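We visited the Plasby plastics factory in January, ten people from our evening class and one guest, so 11 seats in the small bus. The bus left at 7 in the morning, and it was still dark when we came to the gate. I had wanted to see this factory for a long time. As a child I played with bricks for many hours, but I never asked myself how they are made.
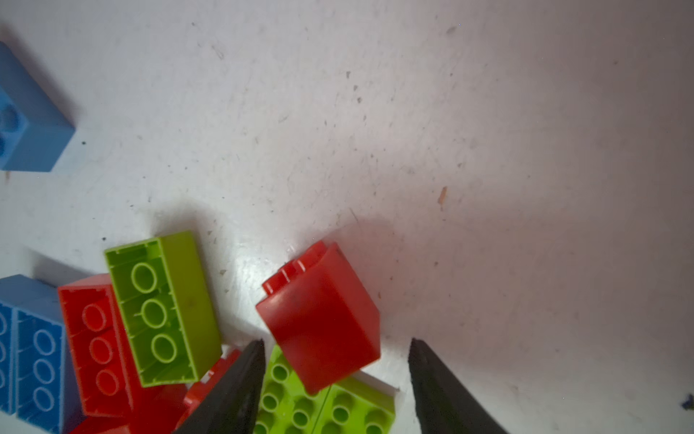
Jerkwood Adult Learning Center, Visits and Excursions Club

Our guide was Morven Rutherford. She has worked in the molding hall for many years and she speaks slowly and clearly, for which I was very thankful. First she gave us ear plugs and yellow vests. Then she let us put our hands into a sack of plastic grains. They are small like rice and they feel a little bit warm, although they are not.

The grains are dried before anything else is done. After this they go through a pipe to the machine, where a big screw pushes and melts them. Mrs. Rutherford told us the temperature in this part is 245 degrees Celsius. The melted plastic is pressed into a steel mold, cooled with water, and the finished parts fall on a belt. 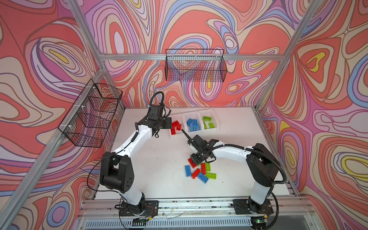
The noise in the hall is strong, and I could not understand everything. One of us asked about the molds. They come from a company called Vukadinović, and one mold can take around 36 weeks from the first drawing to the first good part. I had to ask her to repeat this number. The molds are kept on heavy shelves near the workshop, each one with a paper card on which every repair is written by hand.

For me the best part was the small laboratory. A young woman was measuring parts and pulling them apart with a spring scale. If the parts hold too strongly, a small child can't open them, and if they hold too weakly, the tower falls.

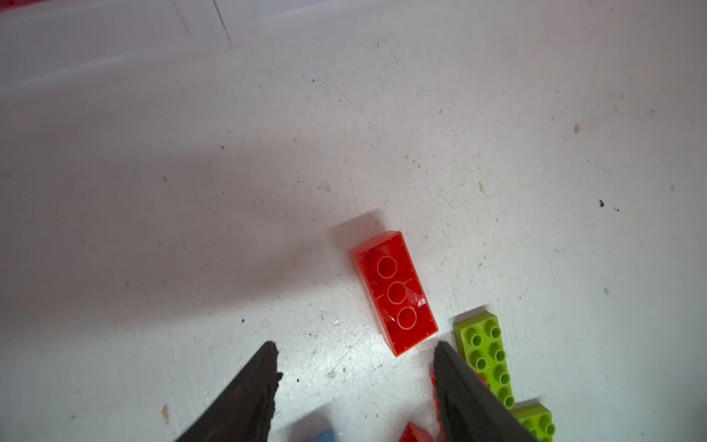 A red brick, seen from its underside

Lunch was in the canteen, Flida, on the other side of the yard. We had pea soup and dark bread, and the coffee was included in the price. The shop is small and it closes at 2, so please go there before you eat.

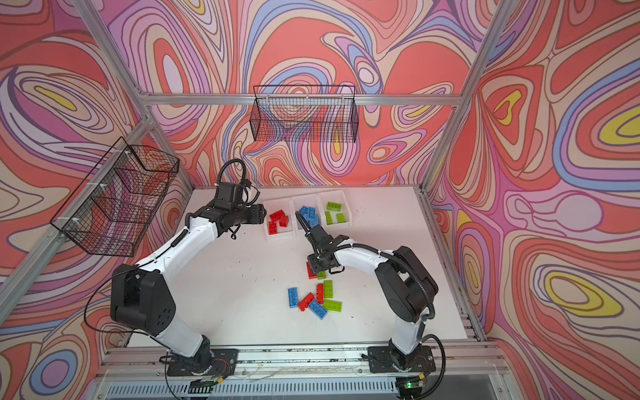 Can children come on the factory tour?
Children from 10 years can come if an adult is with them. Closed shoes are needed for everybody.

The way back was slow on account of snow, and we were home after dark.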